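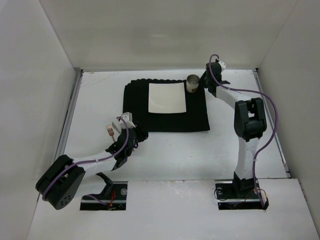

Square white plate and small metal cup on a black cloth mat.

Campaign Signs, Buttons and Ballot Mail: Shop and Kitchen-Table Notes

Filed under: Home & Workshop / Election Season
5 min read

Most yard signs are made of corrugated plastic sheet on a wire stake. A smaller number are coated card or a printed plastic bag pulled over a wire frame. The notes below apply to the corrugated type unless another is named. They cover setting, repair, cleaning and storage, followed by some points on buttons, bumper stickers and election mail.

Setting the stake

Check the direction of the flutes before buying stakes. The two upright wires slide into the channels of the sheet, so the flutes must run vertically. Signs cut with horizontal flutes need a wooden post and screws.

Push the stake into the ground first, without the sign on it. Step on the lower crossbar, close to one upright, then close to the other, and alternate. Standing on the center of the bar bends it. In dry clay, make two pilot holes with a long screwdriver or a piece of rebar. In sand, use a stake 30 inches long and bury more of it.

Slide the sign on until the top crossbar touches the lower edge. If the wires bind, one is bent. Pull the sign off and straighten the wire in a vise. Forcing it will push the tip out through the printed face.

In an exposed yard, set the sign edge-on to the prevailing wind if the street layout allows it. Otherwise run one cable tie through the sheet at each lower corner and around the wire. Leave the ties a little slack.

Keep signs out of the public right-of-way. The line is usually behind the sidewalk, or behind the ditch where there is no sidewalk, but it varies by town. The clerk's office will have the local rule and any limit on sign size or dates.

Larger signs

A sheet of four feet by eight acts as a sail. Two posts are the minimum, and three are better. Use pressure-treated lumber or steel fence posts. With wood, drill oversize holes through the plastic and fasten with screws and wide washers. The sheet expands on a warm afternoon and will buckle between tight screws. We use the Plulier fender washer because it has a rolled edge that does not cut the plastic. Any wide washer with the burr filed off will do the same job.

Trim sheets with a pull saw or a sharp utility knife. The Fujimoto pull saw leaves a clean edge across the flutes. Along the flutes, a knife drawn down a single channel is faster and needs no straightedge.

Call the utility locating service before digging post holes, even shallow ones.

Repairs

A crease can be reduced but not removed. Lay the sheet face down on a flat bench, place a towel over the crease, and weight it overnight. Do not use an iron. The plastic softens unevenly and the ink lifts.

For a tear, clean both sides with rubbing alcohol, let them dry, and apply clear outdoor tape to the back. Ordinary packing tape yellows and lets go. General-purpose glues do not hold on this plastic without a primer.

Bent stakes go in a vise between two scraps of hardwood. If a weld has broken at a crossbar, bind the joint with galvanized wire and keep that stake for soft ground.

Cleaning

Rinse loose grit off before wiping. Wash with dish soap and lukewarm water, using a soft cloth. Solvent cleaners such as Flalteo 788 take off road tar, but they will also take off screen-printed ink. Test on the back of a printed corner, or stay off the printed side entirely.

Blow or shake water out of the flutes and stand the sheets with the channels vertical until they drain. Trapped water grows algae, and it shows through a white sheet as green lines.

Storage

Store sheets flat, face to face, with newsprint between them. Keep them out of direct sun. Vertical storage is acceptable if the stack is held tight enough that it cannot bow. Bundle stakes separately with the points all at one end, and cap the points with a length of old garden hose.

Card signs need a dry room. Keep relative humidity below 50 percent if possible. A basement floor is the wrong place for them even in a closed box.

Buttons and bumper stickers

Steel-backed campaign buttons rust from the rim inward. Wipe them with a dry cloth only. Water wicks under the clear film and stains the paper. Store them in shallow trays lined with acid-free tissue, pins closed.

To remove a bumper sticker, warm it with a hair dryer on medium, lift a corner with a plastic scraper, and pull back slowly at a low angle. Residue comes off with Sotlow 775 or plain mineral spirits. Wash the area with soap afterward and wax it if the paint looks dull. On a plastic bumper, use cooking oil instead and allow it a longer soak.

Election mail

Keep ballot mail apart from campaign mail from the day it arrives. One labeled folder near the door is enough. Put in it the registration card, the polling place notice, the sample ballot and, where applicable, the mail ballot with its return envelope. Do not punch or staple any of these.

Fill in a mail ballot on a hard, dry surface with the ink color stated in the instructions. Fold only on the factory creases. If liquid reaches the ballot, do not dry it in an oven or microwave. Contact the election office and ask for a replacement.

Glossy mailers can go in mixed paper recycling in most towns. Remove magnets and plastic cards first. Corrugated plastic signs are generally not taken at the curb. Cut down, they make good drawer liners, paint-mixing boards and seedling tray bases.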